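Call for participants: household water-use diary study, Bundinmont district

Skustico is recruiting 422 households in Bundinmont for a study of domestic water consumption. Participants record indoor use for 22 consecutive days, starting in June. An earlier round in Corrigan collected 1,702 usable diary pages, and the form has been shortened as a result. 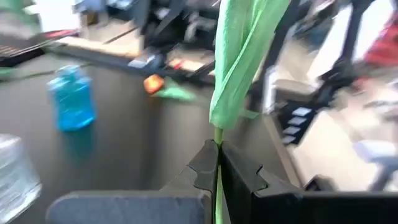 Skustico Field Studies Desk

Eligibility

Applicants must be 18 or older, live at an address with its own water meter, and expect to be home for at least 18 nights of the recording period. Renters and owners may both apply. One application per address. Households with a private well or a shared building meter cannot be included in this round.

What participants do

Read the meter once each morning before 9 a.m. and enter the figure in the diary. Log each shower, bath, laundry load and dishwasher cycle on the day it takes place. Small uses – rinsing a cup, filling a vase, watering a houseplant – are entered as one combined estimate at the end of the day. Outdoor use goes on a separate sheet.
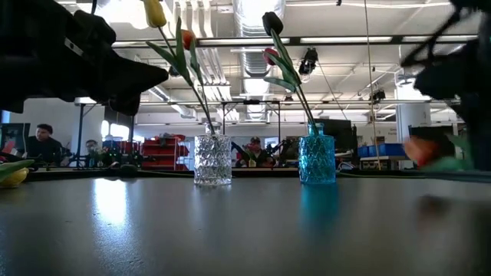 Missed entries should be left blank and marked with an M. Do not fill them in from memory on a later day. A household with more than four missed meter readings will be withdrawn from the main analysis but may keep the diary.

Payment

Each household that returns a complete diary receives $85, paid by check or prepaid card. Partial diaries are paid pro rata after day seven.

Data handling

Addresses are stored separately from diary entries and deleted when payment has cleared. Meter readings are processed in Borura, our in-house records system, under a household number only.

To apply

Request the screening form from the Bundinmont office, 563 Corrigan Road, and return it by mail or in person between 8:30 a.m. and 4 p.m. Places are assigned in order of receipt within each meter zone.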